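Ticket 1432
Subject: Kettle switches off too early, water not hot enough for formula
Product: Niskanen steel electric kettle
Opened by: Archana Saxena
Status: Open, waiting for replacement base

Archana Saxena, first message

Hello. I bought your kettle in October and use it mostly for my baby's bottles. For two weeks now it has been switching itself off before the water boils. The light goes out, I hear the click, and there are only small bubbles at the bottom. If I press the switch again at once, it does not stay down. I must wait several minutes. At night this is a long time with a hungry child.

I use the same socket as always. The kettle has water up to the middle. Please tell me what I should check.

Niskanen Support

Hi Archana, thanks for writing. Early shut-off is most often caused by limescale or by a lid that is not fully closed. Please could you:
1. Descale the kettle with equal parts white vinegar and water. Leave it for 50 minutes, then rinse and boil fresh water twice.
2. Press the lid until it clicks.
3. Try another wall socket, without an extension cord.
Let us know how it goes.

Archana Saxena

I did the three steps. There was a little scale, and now the bottom is clean. The lid clicks. In the socket near the stove the result is the same: it stops early, maybe in four tries out of five. When it does boil, everything is normal.

One more thing I noticed. If I turn the kettle a little on its base, the light sometimes blinks. I do not know if this is important.

Niskanen Support

That is useful, thank you. It sounds like the contact between kettle and base. Unplug the base, let it cool, and look at the round connector in the middle. Is there any powder, dark marks or moisture?

Archana Saxena

I unplugged it and looked with a flashlight. In the ring of the connector there was some white powder, stuck like paste. I think it is formula. I prepare the bottles right next to the kettle, and the powder goes everywhere when I level the scoop — I wipe the counter later, when the baby is fed. 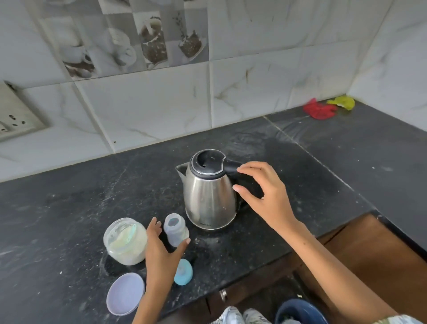
I cleaned the connector with a dry toothbrush and left the base open to the air for 20 hours. After this it boiled correctly six times, and I was very happy. On the seventh time it stopped early again. There is also a small brown mark on one side of the ring, which does not come off with the brush.

Until this is solved I boil water in a pot on the stove, so it is not an emergency, but the pot is heavy and I would like to have my kettle back. Should I stop using it completely?

Niskanen Support

Yes, please stop using it for now and keep the base unplugged. A brown mark can mean that the contact has overheated, and cleaning will not repair that. We are sending a new base under warranty, and you can keep the kettle itself. When it arrives, please check that the underside of the kettle is clean and dry before you put it on.

Archana Saxena

Thank you, I will wait for the base. I will also move the formula to the other side of the sink. Please leave the ticket open until I have tested the new one for a few days.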